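January, evening

Laundry caught up at last, folding done on the big table before supper.

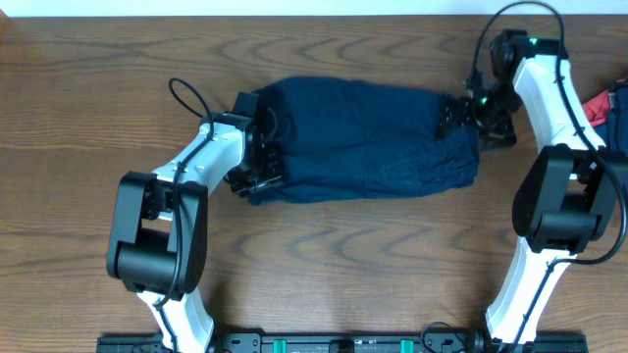 Started at 17 past six and was through by seven. The dark things took longest, as always. I gave up on the creases in two of the navy ones and put them away as they were. Benedikt rang about the shelf for the landing. He wants 70 deep, I said 55 would do. We left it there. Must buy more washing powder tomorrow and give Lorenz his jumper back. Soup again, then bed early.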